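November 7, 2018
Posted by the Sullirthorpe Toy Shelf

I have been sorting the play food again. We keep it for the toy library in Sullirthorpe, and it goes out to families for 16 days at a time, so it comes back mixed up with whatever else was in the house. The last proper sort was in March and it was overdue.

My way of doing it is to tip out one bag at a time on the white table and deal with the tableware first. Cups and mugs go in one tub, plates and dishes in another. Then fruit, and then the odd bits. The strawberry and the orange slice are old favourites and have worn well. The banana always gets borrowed.
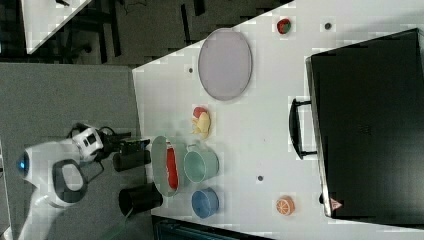

One reader in Plulport wrote to say she never splits food from crockery at all — she makes up small meals, a plate and a cup and two or three things to eat, and lends them out as sets. Her view was that children want to lay the table straight away and won't go hunting through tubs.

I may try that with the next lot. We could make up to 11 sets from what we have, though the plates are different sizes and a big oval one won't fit the drawstring bags. The Gridudthorpe branch uses shoeboxes, so I'll ask how they stack. Lids still need labelling either way.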